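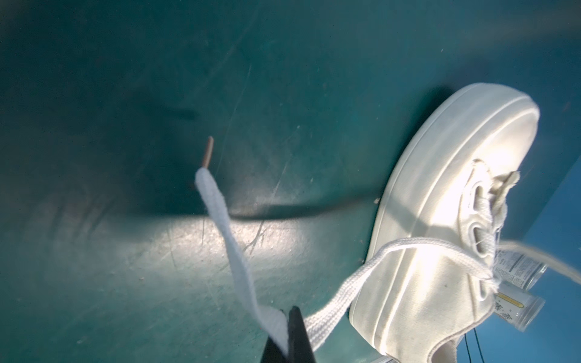
Do you need an expensive gripper to handle soft, floppy things? For most small workshops a plain two-finger gripper will do the job, as long as the fingertips are right and the camera can see them.

Soft Goods, Hard Fingers

5 min read

Last updated November 29, 2021

Ellside is a small test shop that compares robot hands for companies that can't afford to buy the wrong one. Since May it has been running three grippers on the same arm: a parallel model from Cliltov, a soft-fingered one from Ulier, and a heavier unit from Zieliński that was built for metal parts.

Shoelaces are one of the harder jobs on the list. A lace is flat, it twists, and it moves when the arm brushes it. On a white canvas sneaker the lace is also close in color to the shoe, so the wrist camera has little to go on where one crosses the other. Strong light on the toe makes that worse. Against the green tabletop the lace is much easier to pick out.

Each gripper got 12 tries at picking up a loose lace and holding it for five seconds. The Cliltov held on 12 times. The Ulier managed nine, and most of its misses came when the lace lay flat on the table. The Zieliński managed three. Its fingers are too thick to get under anything that thin.

The Ulier did better with sponges and bread rolls, where its wide pads helped.

Camera placement mattered more than the shop expected. Mounted at the wrist, the camera keeps the fingertip and the lace in the same view right up to the pinch. An overhead camera lost the lace behind the arm on many tries.

Ellside plans to repeat the lace test with thinner tips on the Zieliński. The new tips are on order.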